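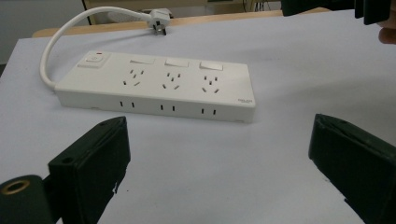
A white power strip with individually switched sockets.

Jatgate Opens Home Electrical Safety Grants for Winter

Jatgate Housing Trust will open its winter safety grants to tenants in November. The program offers 146 households up to $300 each toward wiring checks and repairs.

"Older homes were not built for the load we now place on them," said Mared Parry, head of tenant services – "and repairs cost money."
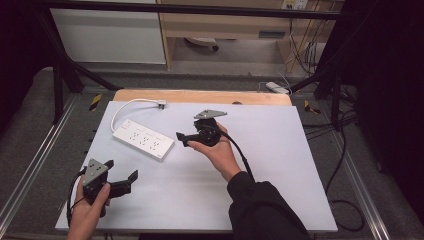
How to Apply

Forms are available at the Pritchard Street office. Decisions will be issued within 30 days.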